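Fitting the Beleck rear-facing seat with the seat belt

I wrote this section after fitting three of these in my own wagon and my sister's little hatch, so it follows the order I do things in, which is a bit different from the leaflet in the box. It covers the belted install only. If your car has lower anchor points and you want to use those, skip ahead to the next section.

Before you start

Have a read of your car's own handbook first, the bit on child restraints. Some cars won't let you put a rear-facing seat in the front at all, and some have a middle rear spot with only a lap belt, which won't do for this one. You need a lap-and-sash belt and a top tether point.

Take the seat out of its bag and pull the newborn insert out for now (it just gets in the way of your hands). You'll also want the tether strap, the foam wedge and a rolled towel nearby.

CAUTION: Never fit this seat rear-facing in front of an active airbag.

Step 1. Slide the front passenger seat forward and tip its backrest up a little. You can put it back later, but you'll want the elbow room.

Step 2. Set the recline lever under the Beleck to position 2. It clicks. If you don't hear the click, rock the shell until you do.

Step 3. Put the seat on the car's back seat, facing the rear, and push it down and back so the base sits flat. A gap at the front edge is what the foam wedge is for. I needed it in the hatch but not in the wagon.

Step 4. Pull out plenty of belt — more than you think — and feed the lap part through the blue guides. Buckle it, then check there's no twist anywhere along its length. I run my fingers along the whole thing because I missed a twist the first time and had to start over.

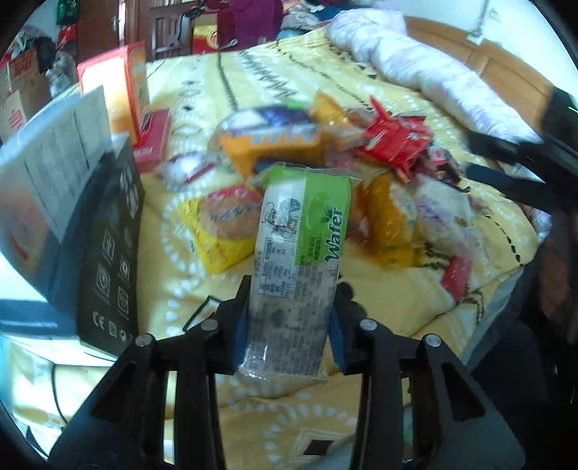

Step 5. Put your knee or your forearm in the shell, lean your weight in, and pull the sash part hard until the lap part goes tight. Keep leaning and take up the slack at the retractor. Then close the lock-off over the belt. It's stiff when it's new and you'll probably swear at it.

Step 6. Clip the tether strap to the anchor point shown in your car's handbook and pull the tail until the strap is snug. Don't crank it so hard that the base lifts off the car seat.

Step 7. Grab the seat at the belt path with both hands and give it a proper shove side to side. If it slides more than 2 cm, undo the lock-off and go back to Step 5.

Note: Test it at the belt path only. The top of the shell will always wiggle a bit on a rear-facing seat, and that had me refitting mine all afternoon before I worked it out.

Getting the angle right

There's a little ball in a window on the side of the shell. Park somewhere level (my driveway in Gandville is hopeless for this, so I use the shops' car park) and look at where the ball sits. Green is good. If it's too upright, try the rolled towel under the front of the base and repeat Steps 5 to 7.

CAUTION: Use one towel at most. If one towel doesn't get you to green, the seat may not suit your car.

Checking it afterwards

Belts settle. I check mine after the first long drive, then every 2,000 km, and any time somebody has folded the back seats down. Give the lock-off a wipe while you're there, as crumbs get into the hinge and stop it closing fully.

Replace the seat after a crash, even a small one.

Last updated Thursday, January 8, 2026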